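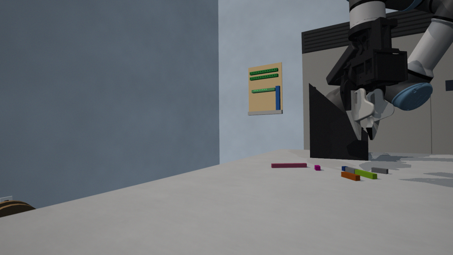
Chukwu needed 18 from the last over with 3 wickets in hand, and Adesuwa Briggs had the ball.

She checked the field first. Deep square leg was four metres too fine. She moved her with one hand and waited until she had stopped walking. The wind came from the Dernville end, left to right for the batter, and the boundary on that side was the shorter one. She set her line accordingly, full and outside off stump.

First ball, a single to long-off. Second ball, a dot. Third ball was six inches short of the intended length and went over midwicket for six.

Yetunde Onyeka came across from mid-off.

"Grip?"

"Seam's gone soft. It came out early."

"Go across it, then. Take the pace off."

Briggs turned the ball a quarter and spread her fingers. The fourth ball dropped below the bat and passed over leg stump by the width of a bail. The keeper took it one-handed. Eleven were wanted from two.

Dernville had made 287, which the scorers on the Giko Road side had down as 286 until the tea interval. The difference was a leg bye in the thirty-first over. The umpires had sat with both books open and ticked through every ball of it. Briggs had been batting at the time and remembered the bruise.

The fifth went for four through the covers. Seven from one.

"No-ball's the only way they do it," Onyeka said. "Stay behind the line."

Briggs measured her run again from the crease, heel to toe, and scratched a new mark half a shoe further back. The batter took guard on middle. The umpire lowered his arm.

She started in.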